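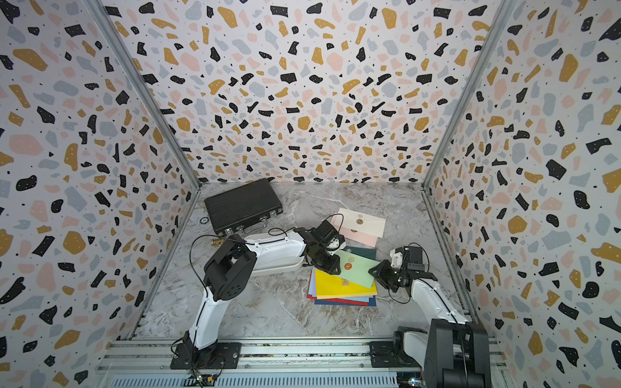
Both arms at the envelope pile, Tuesday, right before lunch

Mail sorting challenge: two arms, one messy pile

elvia_c
Club update! We picked envelopes for our fall project and I am so happy with how it's shaping up. The job is to pull envelopes off a loose pile one at a time and get them into a briefcase. Sounds easy, right? Paper is AWFUL to grab. We're at 125 recorded practice runs and the demo is in October. Ask me anything, and please tell me what you'd change.

sorin_d
Love the wax seals. Do they mess with the grip?

elvia_c
Yes and no! A seal gives the fingers a bump to catch on, but if you pinch right over it the envelope tilts and takes its neighbor along (usually the cream one, I swear it's out to get me).

Zoriana Moroz
I'd get rid of that wall pattern. All those black and yellow chips behind a pile of colored paper, your vision code must hate it. We went plain gray at Prandthorpe and our missed picks dropped in a week.

rocio_v
Disagree, sorry! If it only works on plain gray, it's going to fall apart the first time somebody puts it on a real desk. I'm on Elvia's team and I pushed for the busy walls. The marble floor too, that one's my fault.

Zoriana Moroz
Fair, but you have a deadline. Get it working first, make it pretty later.

rocio_v
We did start plain, for the first 54 runs. Then we switched and it got worse for a few days and then came back.

sorin_d
Which arm does the picking?

elvia_c
Either one! Whichever is closer goes in and the other holds the pile still. That's the plan, anyway. They bumped wrists 4 times last session and I yelped every single time.

isabelle_s
Try adding a wait before the second arm moves in. Half a second fixed it for us. Also, how stiff is the yellow card? Cards and envelopes need different squeeze settings in my experience.

elvia_c
Oh, good call on the wait, trying that tonight. The card is pretty stiff, it's the thin sheets under it that scare me. Will post numbers when I have them!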